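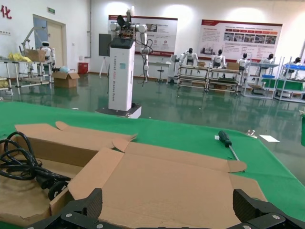 Search this site Go

Kandness opens its Levby repair counter in February

LEVBY, Wednesday, January 9, 2019 - I'm Lorraine Bunting, I run Kandness, and I'm so happy to finally share this! Our new repair counter opens in February, with 10 benches and a parts wall (497 drawers - Terence Holroyd labeled them all). Bring in your lamp, your radio, your toaster. Simple fixes cost $2, and the first 200 people through the door get theirs free. Phyllis Parsons is taking bookings now, so give her a call.

Contact: Phyllis Parsons, Kandness | © 2019 Kandness | Back to top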